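Notebook, March, gripper comparison, carried on from the last page

Back at it after lunch, with a fresh pot of tea and the good stool. Catinca Toma had already swapped the wide parallel fingers off for the tapered pair and left me a note saying the mounting screws were only finger tight, bless her, so the first job was to snug those up and redo the zero. Home position came back fine on the second try. The first time I'd forgotten to close the fingers before zeroing, and I'm writing that down because I did exactly the same thing with the last set.

The plan for the afternoon was reaching into soft containers. We've done plenty with rigid trays and I'm fairly comfortable with how both sets of fingers behave there, but fabric is a different animal. The walls lean in, the bottom isn't where you left it, and the wide fingers kept catching a fold on the way down and dragging the whole thing along with them. Catinca's view is that the narrow tips will slip past the folds. Mine was that they'd poke into them and get stuck! We have a coffee riding on it.

Settings: the Zimum controller at speed 3 for the approach and 5 for the retreat, same as for the wide set so the two are fair to each other. Total logged attempts across both sets stood at 2,018 before we began today, and I've added 52 with the tapered pair. I'll put the grasp results in the shared sheet once I've gone back through the recordings properly, as I don't trust my tally marks after four o'clock.
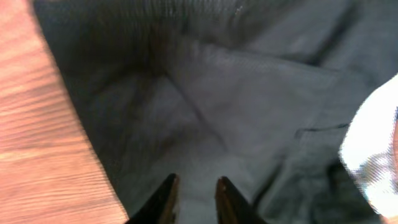 The wrist camera is the part I keep coming back to. With the wide fingers on, they took up so much of the view that I was more or less steering by memory once we got close, and the tapered ones are a real improvement. With them open over the grey fabric I can see between the tips, and the crease coming down lines up nearly with the gap, so it makes a handy guide for centring. What I don't love is the light. It comes mostly from the right, which leaves the upper left and the middle of the container in shadow while the white thing at the edge is washed out in places. I'd like to try locking the exposure, or bringing the small lamp over to the left side of the bench.

Catinca reckons we should also tilt the camera a touch so more of the fingers shows, and she may well be right. I've pencilled a mark on the bracket at the present angle so we can get back to it.

Still to do: check the wear on the pads, ask Căpraru whether the softer tips come in the same taper, charge the spare headset, and find the short hex key, which has wandered off again.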